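Presside Learning Centre
For young readers
January 28, 2019

Robots on the Path: What Happens at a Night Demonstration

Each year the Presside Learning Centre opens its grounds so that school groups can watch a small wheeled robot travel along a path after dark. The robot is called Morgan. This page explains what Morgan does, how it finds its way, and what visitors should know before they come.

What is Morgan?

Morgan is a delivery robot. It was built to carry small parcels between buildings, such as a library and a school. It has wheels, a battery, a computer and several cameras. A person can steer it from a distance, but for most of the demonstration Morgan steers itself.

The centre also shows Morgan in the daytime, at the July open day. The night demonstration is different. Everyday work does not stop when the sun goes down, and a robot that travels outdoors must be able to manage with very little light.

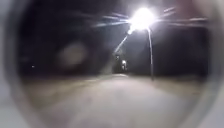
How does a robot know where the path is?

It compares light areas with dark areas. The camera sends many pictures to the computer every second. The computer looks for places where one colour or brightness changes to another, and these places are called edges. Two long edges that draw closer together in the distance are often the two sides of a path.

Morgan also keeps count of how many times its wheels have turned. If the computer knows the size of a wheel and the number of turns, it can work out how far the robot has gone. This is called odometry. You can try it yourself with a bicycle: put a chalk mark on the tire, push the bicycle along, and count each time the mark touches the ground.

Wheel counting is useful, but it is not perfect. Wheels can slip on wet leaves or ice. For that reason Morgan never depends on one kind of information alone.

Why is night harder?

A camera collects light. When there is plenty of light, it can take a sharp picture in a very short time. When there is little light, it must collect for longer, and if the robot is moving during that time the picture becomes smeared. Engineers call this motion blur.

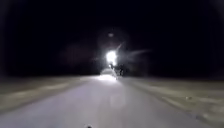
Bright lamps cause a second problem, called glare. When a strong light shines straight into a lens, some of it bounces around inside the glass before it reaches the sensor. The result can be a halo, a streak or a pale spot where there is no real object. At the far end of the path, the white light has a soft halo and faint rays reaching up into the black sky, and the dark shapes below it are too blurred to name. A computer has the same trouble with them that we do. A careful program marks such a shape as "unknown" and keeps checking as the robot gets closer.

Slowing down gives the computer more time to decide. Morgan is programmed to slow down whenever it is unsure, and to stop if it remains unsure.

What happens during the demonstration?

Visitors gather at the Muller Building, where staff explain the rules and show the route on a large map. The route is 700 metres long and ends at Plisance Gate. Groups then go outside with their teacher and stand behind the rope. Morgan sets off when the operator gives the signal.

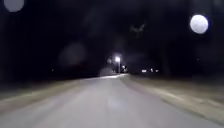 The operator carries a stop button at all times. Pressing it cuts the power to the wheels, whatever the computer wants to do. Every robot that shares space with people should have a control of this kind, and it should be easy to reach.

After the run, everyone returns indoors to look at the pictures Morgan has recorded. One run can produce 3250 of them. The centre keeps 500 for visitors to study and sort. Students decide where they think the sides of the path are and draw them with a marker on a printed copy. Their lines are then compared with the computer's lines. Sometimes the students and the computer disagree - and those pictures are often the most interesting to discuss.

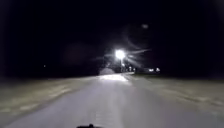 Reading time for this page: 2 sittings of five minutes

Does Morgan learn from its runs?

Morgan does not learn by itself while it is driving. Engineers study the recorded pictures afterwards and use them to improve the program. A picture with strong glare is worth keeping, as it can be used to test whether a new program still finds the path.

Words to know

Edge: a place in a picture where brightness or colour changes.
Glare: strong light that makes other things hard to see.
Odometry: working out distance by measuring how far the wheels have turned.
Operator: the person responsible for the robot while it is running.
Sensor: a part that detects something, such as light, sound or movement.

Before your visit

Please dress warmly and wear shoes suitable for walking on grass. Flashlights must be left in the Muller Building, and flash photography is not permitted during the run. Teachers may request a large-print copy of this page when they book.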